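Getting scuffs off a dark marble-effect surface

Posted July 6, 2022 in Home & Workshop > Surfaces

Sarmīte Kazlauskienė
I have a worktop with a dark brown marble pattern, white veins all over it, bought in a moment of optimism. It looked very grand for a fortnight. Now it has white scuffs and smudges in the middle, where all the work gets done, and hardly any at the sides, where none does. From the door they pass for extra veins. Up close they don't.

I've tried a damp cloth, then a damp cloth with more feeling. The smudges fade and are back once it dries. The scuffs don't move at all.

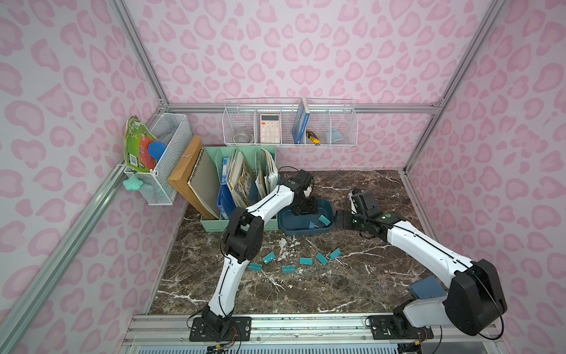
I don't know what the surface is made of. It came from Grarnel as an offcut, no label, and the man there said "it's the marble one", so that cleared that up. It isn't cold like stone. I'd like to get the marks off without leaving a dull patch, and I'd like to stop making new ones. Small things get dragged about on it all day, trays and clips mostly. The pink leopard print on the walls is staying, before anyone starts.

Tedevow
If it isn't cold it's probably a printed laminate or a vinyl, and you treat both the same. One drop of washing-up liquid in warm water, wipe, then wipe again with plain water, then dry it with a proper dry cloth. The smudges coming back sounds like soap or hard water to me. For the scuffs try a white pencil rubber, gently – a lot of them are stuff rubbed off onto the surface and will lift. If you can feel one with a fingernail it's a scratch and you're stuck with it.

No cream cleaner and none of those white sponges. I did 5 minutes with one on my desk in December and I've had a matt circle ever since. I keep the lamp on it now.

For the dragging, stick felt pads under the trays.

Hunt
just get a lighter one next time, dark shows everything

Sorkska
Agree with Tedevow on the rubber, but try it in a back corner first. Felt pads collect grit and then you're sanding the thing, so I'd use a thin silicone mat in the middle and leave the edges on show. You can get one cut to size. Mine is grey and very ugly and there isn't a mark under it.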